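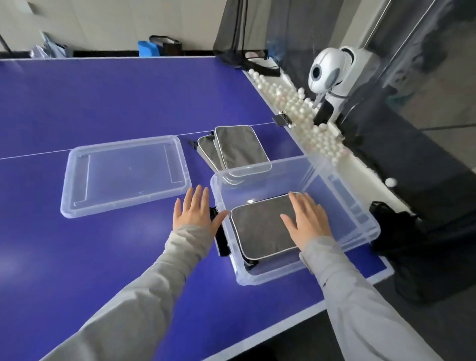
Open day at the Drillville club – who went, and what did you think of the robot?

Posted by grislow_lefty, 01/07/2022

Well, I finally made it out to the Drillville open day, after telling my wife for two weeks that I probably wouldn't bother, and I'm so glad I went. For those who don't know the place, it's the upstairs hall behind the old Danzer warehouse, and they had the ball robot set up on one of the blue tables with a long tray of white balls down the side and the net hung up behind to catch everything. Miyuki Tsuji ran the demonstration. She started with slow backspin to the backhand corner, then mixed in topspin, then let people step up and have a go (I lasted longer than I expected and was sore for days, but happy!).

The part I liked best was that she let us handle the settings ourselves. You pick the spin, the speed and the gap between balls, and off it goes. My question for those of you who own one: is it worth it for somebody who practices alone twice a week? I have the garage space, more or less.

spinny_corina
Hi lefty, I was there too, I think I was two behind you in line! Corina Frei, red headband. I've had a robot at home since last June and I would say yes, with a warning. My footwork got much better. My return of serve did not, and I was a bit crushed about that when league started again. A machine gives you no arm and no shoulder to read, so you get very comfortable waiting for a ball that is always coming from the same spot.

jaltum77
I'm going to disagree with the general mood, sorry. I thought the demo was far too easy on the robot. Everything was steady drills at a friendly pace, and when the fellow in front of me asked for random placement at full speed we were told there wasn't time. I drove in from Jaltum for that. A patient friend and a bucket of balls will do the same job, and you can go for a coffee with the friend afterward.

grislow_lefty
That's fair about the random mode, I would have liked to see it as well. But I don't have a patient friend with a bucket of balls, I have a brother-in-law who plays once a year at Christmas and then complains about his knee.

fares_h
Fares Haddad here, I helped set up that afternoon. Jaltum, the timing was my fault more than Miyuki's. We had a longer line than we planned for and I kept asking her to move people along. She's happy to run random placement for anyone who comes on a practice night, just ask at the desk.

On keeping one at home, a few small things from our side. Wipe the balls now and then, dusty ones feed badly. Put up a proper net behind the machine – you will otherwise spend your evenings on your hands and knees. And buy more balls than you think. We keep 300 in the hall and I still find myself sweeping up in the middle of a session.

spinny_corina
Seconding the net! I went without for a month and I'm still finding balls behind the freezer.

jaltum77
All right, thank you Fares, that's a kind offer and I take back the grumpy half of what I wrote. Not the half about the coffee. Which practice night is quieter?

fares_h
The later session, usually. Bring your own paddle if you have one, though we can lend you something.

grislow_lefty
I may come along for that too, and I'll bring the brother-in-law if his knee allows. Corina, would you mind sending me the length of your garage? I measured mine last night and there's a water heater in a very awkward place.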